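20 July 2022
Posted by Beat Lanz

On Wednesday the Erkum group wrote:
> How do you lay out the bench for the round boards? Ours
> get mixed up with the leaded parts and we lose time.

We use shallow yellow trays at Irnent, with the boards in one and the small parts with wire leads in another. The steel tray goes between them, lined with white paper.

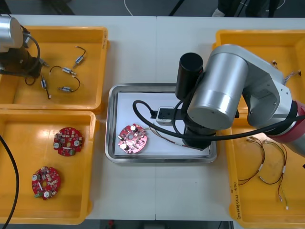 Trays on the white bench, red boards at lower left

The paper is plain stock from Wallner, 400 sheets a pack, and we change it when it gets marked. We went over to this layout in June. 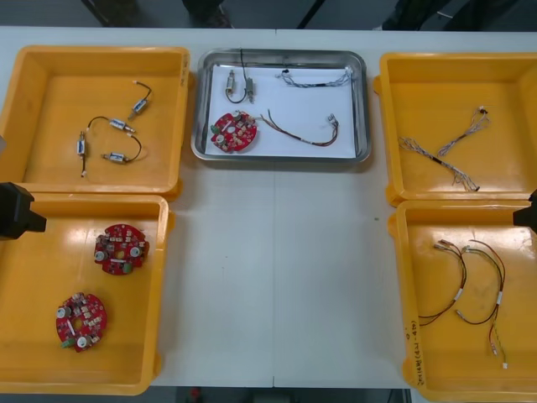

Leads are the main nuisance — they hook round each other if the parts are heaped, so spread them out. Stendex do the trays in packs of 36 if you need more.

Beat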